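Greifpunkt driftet zum Tischrand hin, Raster auf Karton als Referenz brauchbar?

Gefragt von Kagiso Kekana, 10. März 2021

Wir betreiben in der Gemeinschaftswerkstatt einen UR-Arm mit Zweifingergreifer. Aufgabe: Spielzeugteile vom Schneidbrett nehmen und in der Kunststoffschale ablegen. Die Tischplatte ist mit Karton belegt, darauf ein Raster aus Klebeband. Die Rasterkreuzungen dienen als Anfahrpunkte für die Basisebene. Über der Schale stimmt die Position, am Brett liegt der Greifer 4 mm daneben. Die Steuerung läuft über Skultar, TCP einmalig von Hand eingetragen.

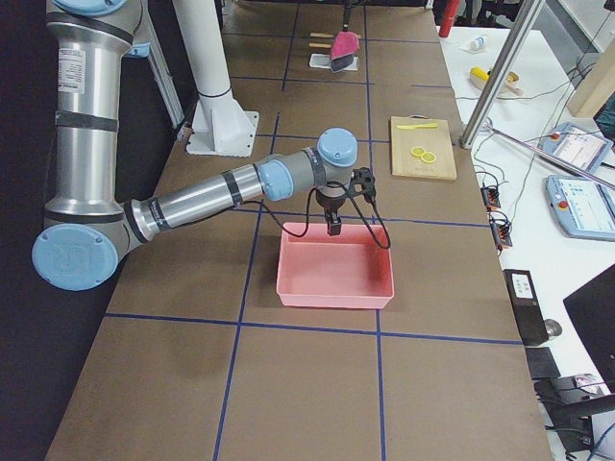
Aktueller Aufbau, Greifer über der rosa Schale, Brett rechts davon.

Liegt der Fehler eher am TCP oder an der Ebene? Geschwindigkeit habe ich auf 200 mm/s reduziert, ohne Änderung.

3 Antworten

Gisela Cáceres
Erst den TCP prüfen. Feste Spitze auf dem Tisch montieren, mit dem Werkzeug aus mindestens vier deutlich verschiedenen Orientierungen anfahren, TCP neu berechnen lassen. Danach die Ebene über drei Punkte neu einlernen, möglichst weit auseinander und nicht auf einer Linie. Klebeband auf Karton ist als Referenz ungeeignet: Der Karton kann sich verschieben und wölben, und die Bandbreite geht direkt in den Fehler ein. Kreuzungsmitte mit feinem Stift markieren oder Passstifte in die Platte setzen. Außerdem die Kabel am Greifer kontrollieren. Die Schlaufen dürfen in keiner Pose auf Zug gehen.

wirley_nutzer
Hatte ich auch mal, neu gestartet, dann ging es.

Taipe
Zusätzlich die Nutzlast inkl. Halterung eintragen, Schwerpunkt nicht vergessen. Bei uns stand noch der Wert vom alten Greifer drin.

Kommentar von Kagiso Kekana: TCP neu vermessen, Abweichung am Brett jetzt unter 1 mm. Ebene folgt.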